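Visit report: Dellness refurbishing hall, Skosulbridge

21/11/2021

The Dellness hall at Skosulbridge takes in office desktops at the end of their lease, strips and tests them, and sends them out again as complete machines or as graded parts. It opens to visitors twice a year. I attended the autumn opening to see how the teardown line is laid out and how the firm decides what is worth keeping. The notes follow the order of the tour.

Receiving

Desktops arrive on pallets, shrink-wrapped, with keyboards and power cords in separate cartons. Each case gets a barcode label on the rear panel, next to the I/O plate, and is weighed. The weight is checked against the listed figure for the model. A low reading means that something was pulled before shipment, usually the drive or the memory. A high reading is rarer and generally points to an added card or a second drive.

The receiving bay was handling 414 units from one customer, an insurance office moving to laptops. Cases with bent rear panels or cracked front bezels are pulled at this point and go straight to parts. The bay has a concrete floor with a drain, a dock leveler, and a single roll-up door, which stayed open for most of the visit. Dress accordingly.

Cleaning

The cleaning booth is a three-sided enclosure with an extraction hood at the back. Cases are opened and blown out with dry air at low pressure. Fans are held still with a plastic wedge while this is done, so that they do not spin up past their rated speed. The filter housing for the hood is mounted outside the booth and is changed every 60 hours of running time. The old filters were on display in a bin. Most of what they hold is carpet fiber.

No liquid is used in the booth. Adhesive residue from asset stickers is removed later, by hand, with a citrus solvent and a plastic scraper.

Teardown benches

The benches are built from slotted aluminum profile, with the slots running the full length of the top. Fixtures and stops can be clamped anywhere along them, and small screws that drop into a slot can be swept to the end with a brush. The surface is grounded through a strap at each leg.

A desktop is worked on its side with the cover off and the board facing up. The order of removal is fixed and printed on a card at each station. Data cables come first, at both ends, and are checked for broken latches. The power connectors are next, then the expansion cards, then the drives with their cage. The heatsink is left until the board is otherwise clear. The power supply comes out last on most models, although on some of the smaller cases it has to be moved before the drive cage will lift.
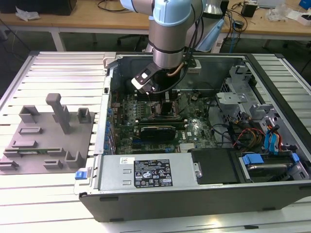

Rathnayake objected to the card order at this point in the tour: taking the graphics card out before the power leads made more sense on the older Dell cases, where a long card blocks access to the connectors behind it. The reply from the bench was that the order had been tried both ways in March. Pulling the card first had led to more scraped boards, as the card tended to catch on the loose leads on its way out. The point was conceded for one or two case types, which have their own card.

Some detail on the individual parts:

Drive cages. Kept with the case if it is to be rebuilt. If the case is scrapped, the cage goes to the steel bin. Rubber grommets are removed and stored by color.

SATA cables. Reused if the latches hold. A cable that has been bent sharply near the plug is discarded without testing.

Heatsinks. Warmed before removal, as old thermal compound can hold hard enough to pull a processor out of its socket. Bases are wiped with alcohol and checked for flatness against a steel rule.

Capacitors. Inspected by eye for domed tops and leakage. A board with one failed capacitor goes to repair. A board with several goes to recycling.

Power supplies

Power supplies are tested in a separate room behind an interlocked door. They are not opened. The rating is read from the label, and the unit is loaded to its stated output on each rail for 6 minutes. Voltage and ripple are logged automatically. Units with a missing or unreadable label are rejected, even if they perform correctly, as the rating cannot be confirmed.

The load rack was built in-house from resistor banks and is loud when its fans are at full speed. Ear protection hangs by the door. The room has its own air supply and was noticeably warmer than the rest of the hall.

Drives and data

Mechanical drives are overwritten and then read back in full. A drive that fails either step is shredded on site. The shredder was not running, but a tray of output was available for handling. The fragments were irregular and had sharp edges. Solid-state drives use the built-in erase command followed by a sampled read, and certificates are issued for each serial number. I asked whether customers ever audit the certificates. Some do, mostly banks.

Rebuild and grading

Machines are rebuilt on a second row of benches on the opposite side of the hall. New thermal compound and a new coin cell are fitted in every case. Cable runs are tied back along the edge of the chassis, away from the fans, and the ties are trimmed flush. The finished unit runs a memory test and a processor load overnight on open racking.

Grading is cosmetic only. Grade A permits light marks on the underside. Grade B permits scratches on the side panels. Grade C covers everything else that works, and most of it is sold to Kudholm, which supplies workshops and warehouses where the look of the case does not matter.

Parts store

The store holds 2,000 bins on fixed shelving. Memory and processors are kept in locked cabinets at the far end. Screws are sorted by thread and head type on a vibrating tray, with a final check by hand. Case screws and drive screws are easily confused and account for most of the sorting errors. Expansion slot covers fill an entire bay and, according to the store, hardly ever sell.

Practical notes

The tour is free but must be booked in advance. Closed shoes are required, and wrist straps are handed out for the bench area. The floor is level throughout, except for a ramp between receiving and cleaning. Parking is on the north side of the building, past the weighbridge. The nearest bus stop is at the Skosulbridge traffic circle, and the walk from there has no sidewalk for the last stretch.

A small counter by the exit sells graded memory, cables and power supplies. It takes cards only. I bought two SATA cables and a bag of drive screws.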